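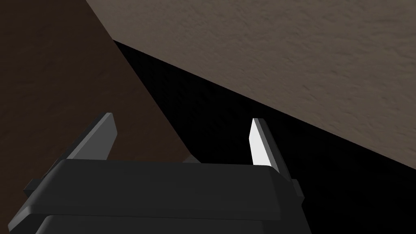
Lejla Vasić would like to know why a town that can't keep its library open past five needs a new slogan. She put the question in writing, it was the first of 194 responses we received, and we think it deserves to run at the top of this release.

FOR IMMEDIATE RELEASE
Skarnville, 01/01/2026

Skarnville Residents' Forum Questions Claims Behind "Open Evenings" Plan

The Skarnville Residents' Forum today published its response to the Open Evenings plan, the downtown program drawn up by the consulting firm Govow and now before the town. The plan promises a livelier Main Street after dark. It offers a slogan ("Skarnville Stays Up"), a set of banners, a loyalty app called Danik and a season of late shopping nights. The Forum has read all of it, including the appendix, and is not persuaded.

We want to be fair to the idea. Most of our members would like somewhere to go after supper. Several of them own shops, and they would be glad of the trade. What we doubt is that the plan as written will bring it, and we doubt some of the figures used to sell it.

The headline claim is that late opening "could draw 300 extra visitors a night." The word "could" is doing a lot of work there. The appendix says the number was taken from a trial in a place named only as "a comparable community." We asked which community. Govow replied that the name was confidential under its agreement with the client. We asked whether it had a bus that ran after seven, as Skarnville does not, and we have had no reply to that one.

Then there is the survey. Govow says shoppers "overwhelmingly" support later hours. The survey had 109 responses, and the key question read: "Would you enjoy a more vibrant downtown with more choice in the evening?" It is hard to picture the person who ticks No. There was no question on how often people would come, how they would get home, or what they would expect to spend. There was no box for people who work evenings already.

The Forum put out its own questions in return, on paper at the hardware store and the laundromat and by email. We don't claim this was science. People who fill in a form from a residents' group tend to be people with a complaint, and we have said so on the first page of our response. Of the 194 who answered, 159 said the thing that keeps them away from Main Street at night is that they can't get there or can't park near enough. Slogans did not come up much, other than in Ms. Vasić's letter and a few we can't print.

"I've run a shop on Main Street through three of these plans," said Oliwia Piątek of Jatoi, the fabric and alterations store. "Each one came with banners. I still have a box of the old ones in the back and they make decent dust covers. If somebody shows me people walking past my window at eight o'clock, I'll stay open until nine and be happy to. What I won't do is pay a girl to stand in an empty shop so that a report can say we took part."

Ms. Piątek's point about staffing is missing from the plan entirely. Late nights are described as "cost-neutral for participating businesses." We could find no wages, heating or lighting in the sums that lead to that phrase. A large store can move a shift around. A store with an owner and one part-timer can't, and that is most of Main Street.

On Danik, we have a few plain questions. Who holds the records of what people buy? What does the app cost the town once the free period ends? What happens to shoppers who don't own a smartphone, or who own one and don't care to use it to buy thread? The plan says Danik will "deepen engagement." We would trade that for a paper card with ten squares on it.

The Forum is asking the town to do the following before any money is committed:

Name the community behind the visitor figure, or drop the figure.

Run one late bus on the nights in question, and count who gets off downtown.

Publish the full cost of Danik, including the years after the first.

Keep the library open until eight on the same nights. It is warm, it is free to enter, it has a restroom, and it already has people's names on cards.

Ask small shops what an extra evening costs them, and put the answer in the report.

If the late bus runs full and the street is busy, the Forum will say so in a release as long as this one. We have been wrong before. We opposed the farmers' market on the grounds that no one would come in the rain, and they came in the rain.

Govow was sent a copy of our response ahead of this release. It thanked us for our "passion" and said that community feedback would be "woven into the next phase." We have asked when the next phase begins and whether the banners will have been printed by then.

The full response, with the wording of both surveys side by side, can be read at the library desk during its present hours. An open meeting on the plan will be held later in January in the school gym. Shop owners who favor the plan are especially welcome, as we have heard from very few of them and would like to hear the case made by someone who would have to stay late.

About the Skarnville Residents' Forum
The Forum is an unpaid group of people who live or work in Skarnville. It takes no money from the town or from any business with a stake in downtown. Membership is open to anyone who turns up.

Press inquiries may be left in writing at the library desk, marked for the Forum.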